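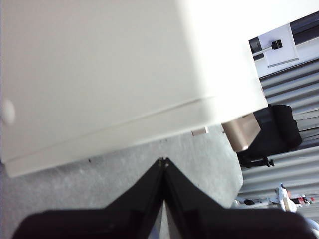

Vekel has approved the purchase of 20 wrist-camera manipulator arms for its Adport site, with delivery scheduled to begin in March. The order follows an equipment review of 52 handling tasks carried out by the planning consultancy Hollmann. Cabinet work is among the tasks the arms are being bought for, and it set several terms of the specification: a two-finger gripper has to be brought close to a flat white front with a small round knob, in rooms where office chairs stand nearby and clearance cannot be assumed.

The budget covers arms, grippers, mounting hardware and a spare parts allowance. Software licensing is listed separately and will be charged per arm. Vekel received more than 358 pages of bid documents and selected Fliridis as sole supplier.

“We priced the grippers as wear parts from the start,” said Ülle Koppel, head of equipment planning at Vekel. “Fingers and cables are budgeted yearly – the arms are written off over a longer term.”

Acceptance testing will consist of 843 logged cycles per arm. Hannelore Pfeiffer, project manager at Hollmann, will sign off each unit before final payment is released.

Adport, 8 February 2018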